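Pastness - Release Planning Meeting, Minutes
Date: 2024-09-21
Present: production, QA, platform, localization, publishing (Hoteck, by call)

1. Previous minutes
Accepted with one correction. The save format change is owned by platform, not QA.

2. Build status
Build 143 went to QA on schedule. The handheld version holds 60 frames per second in all areas except the harbor level, where it drops when the weather effect loads. Platform will test a reduced particle setting before the next build. Two crash reports remain open, both in the local co-op menu.

3. Localization
3,825 text strings are locked. The Turkeck office has returned everything except item descriptions and the credits. QA asked for a longer line limit in dialog boxes - platform agreed, provided the font size stays the same. 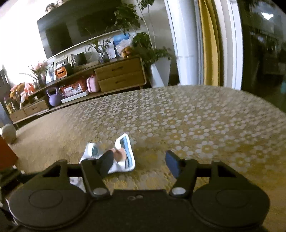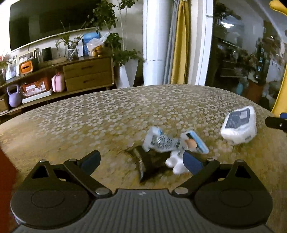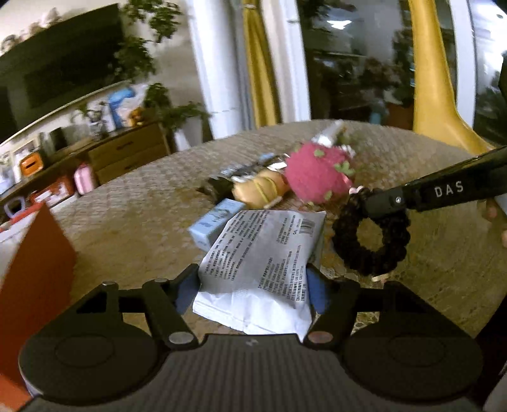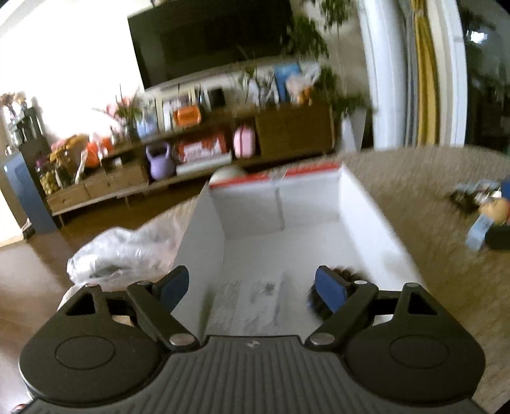 Question from publishing: Will save files from the demo carry over to the full game?
Answer from platform: Demo saves will load in the full game, but only from the end of chapter 2. Earlier checkpoints use the old format and will be ignored.

4. Release window
Hoteck prefers to announce both console versions together. Production can commit to the home console date now and to the handheld date only after the harbor level is fixed. Agreed that no date is given to press until both are confirmed. The store page will keep its current wording.

5. Port work
Queiroz has quoted for the PC port. The quote covers controller support and key remapping but excludes online play. Publishing to ask for a separate price on online play.

6. Actions
Platform - particle test on harbor level; co-op menu crashes
Localization - chase item descriptions and credits
QA - retest dialog boxes at new line limit
Publishing - reply to Queiroz

Next meeting to be set when the next build is out of QA.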